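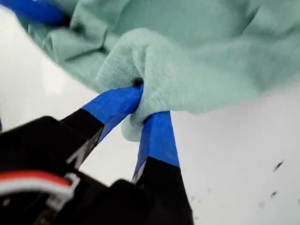
Pamov two-finger gripper with a pinch of mint green fleece, blue tape on the fingertips.

12 April 2023 | By the Raudsepp shop desk
Search products Go
3 comments | 20 shares

Pamov gripper, demo unit

We've stocked the Pamov since January, but I'd never seen one handle cloth until the open day at Listbridge — what a treat! I stood there far too long (sorry to the people behind me) and got to pick the next fold myself. Fleece is a fussy thing to grab, all fuzz and wrinkles, so I'd ask for it if you visit.

Price is $97 for the finger set, gripper body sold separately. Ships from Pisuvstead in 3 days. Tape not included.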